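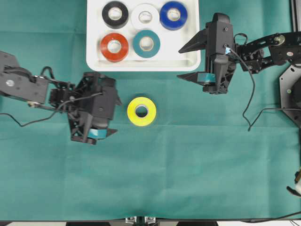 Our project for the practical unit was to set out a tape kit for the wiring bench in the Funmont workshop. Rolls used to be kept in one deep box, and finding a colour meant tipping it out. We moved them to a shallow white tray, laid flat in two rows, with black, white and blue along the top. The yellow roll is on the cloth below the tray, and the lower right part is still free for it.

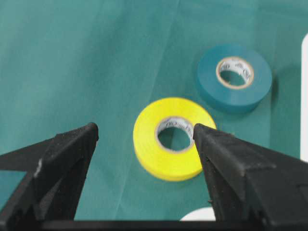
Choice of background was Aníbal Pinheiro's part of the work. He wanted a plain cloth that would not slide on the bench. On the green fabric the yellow roll is easy to find, but the teal one nearly disappears into it. We would try grey next time.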